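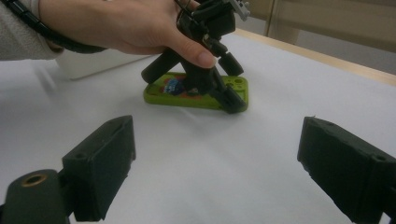 Release note for users of `noltano-cases`, the phone case subset of the Noltano hand-held gripper recordings. Read the "Known fault" section before you train on anything from June. The recordings from that month contain a gripper width error that the automatic checks did not catch.

# noltano-cases

The subset holds 740 episodes of picking up, turning and setting down soft and hard phone cases on a flat table. A person holds the gripper and does the task by hand. Each episode has wrist video, gripper pose and gripper width. There is no robot arm in the recordings. The policy trained on them runs on the Marwat arm at the Nivelham lab.

## Contents

```
noltano-cases/
 episodes/ one folder per episode
 video.mp4
 pose.csv
 width.csv
 meta.json
 calib/ width calibration, one file per session
 lists/
 all.txt
 clean.txt
 suspect.txt
 tools/
 check_width.py
 rezero.py
```

`pose.csv` is in meters and unit quaternions, in the table frame. `width.csv` is in millimeters, measured between the inner faces of the finger pads. Timestamps in both files are seconds from the first video frame.

## Known fault: width zero drift

### What happened

A policy trained on the full subset was loaded on the Marwat arm. It approached the cases correctly and then closed too far. On hard cases the arm kept driving the fingers after contact until the current limit tripped. On soft cases it folded the rim inward. One hard case cracked at the camera cutout, and one finger pad on the arm came off its mount. No one was hurt. The cell door was closed and the arm stopped on its own limit.

We first looked for the fault in the arm. The arm's own width reading was correct when checked with gauge blocks. The training data was not.

### Cause

The width sensor on the hand-held gripper is zeroed with the fingers fully closed at the start of each session. In 85 episodes the set screw on the sensor magnet had worked loose, and the zero moved during the session. The reading ended up as much as 2 mm low. A case held between the fingers was logged as narrower than it was, so the policy learned to close past the point of contact.

The drift was slow. No single step in the signal was large enough to trigger the jump filter, and the range check only looks for negative values. Most of the bad readings stayed above zero through the whole episode because the fingers never fully closed.

### Which episodes

The affected episodes are listed in `lists/suspect.txt`. The other 655 are in `lists/clean.txt`. We have left the bad episodes in the download so that earlier results can be reproduced. `lists/all.txt` is unchanged.

The video and pose streams in the suspect episodes are fine. If you do not use width, you do not need to do anything.

### What to do

1. Switch your loader to `lists/clean.txt`.
2. Retrain any policy that outputs gripper width. Fine-tuning an old checkpoint on the clean list reduced the overclosing in our tests but did not remove it.
3. Do not run an old checkpoint on hardware, even at low speed. The width error does not depend on speed.

To check your copy:

```
python tools/check_width.py --list lists/all.txt
```

The script prints the episode ID and the estimated drift for each episode that fails. It needs a closed-finger moment at both ends of the session, so it reads the calibration files as well. Keep `calib/` next to `episodes/`.

`rezero.py` applies a straight-line correction across a session. We do not recommend it for training. The drift was not linear in the sessions we measured by hand, and the corrected values can still be off in the middle. It is included for people who only want to plot the data.

## Changes to recording

- The set screw now gets thread locker and a paint mark across the head. The operator checks the mark before each session.
- Fingers are fully closed at the end of a session as well as at the start. A session is rejected if the two zeros disagree.
- The sensor cable is clipped so that it does not pull on the housing when the wrist turns.
- Finger pads are inspected for chips and loose screws when the gripper is picked up and again when it is put away.

## Changes on the arm

The Marwat cell now has a separate force limit for closing, set at 35 N. It sits below the policy and cannot be raised from the policy config. Before the fault, the only protection was the motor current limit, which is set for the strength of the motor and is far too high for a phone case.

If you run the policy on other hardware, add an equivalent limit before the first powered test. Test with the fingers empty, then with a foam block, then with a case.

## Other limits of the data

- Flat, light-colored tables only. Dark and patterned surfaces were not recorded.
- Transparent cases are rare, and the start pose is poorly covered for them.
- Cases are always empty. There are no phones in them.
- Fingers hide part of the case near contact in many clips. Do not count on seeing the rim at the moment of grasp.
- Soft cases bend under the pads. Width at contact is not a reliable measure of case width.

## Related sets

`prumis-lids` was recorded with a different gripper and a different sensor. We ran the same check on it and found no drift. The two sets use the same file layout, but the width zero is defined differently, so do not mix them without reading the Prumis notes.

## Reporting problems

Open an issue with the episode ID, the output of `check_width.py` and the list file you used. If the problem showed up on an arm, include the logged motor current and say whether the closing limit was active.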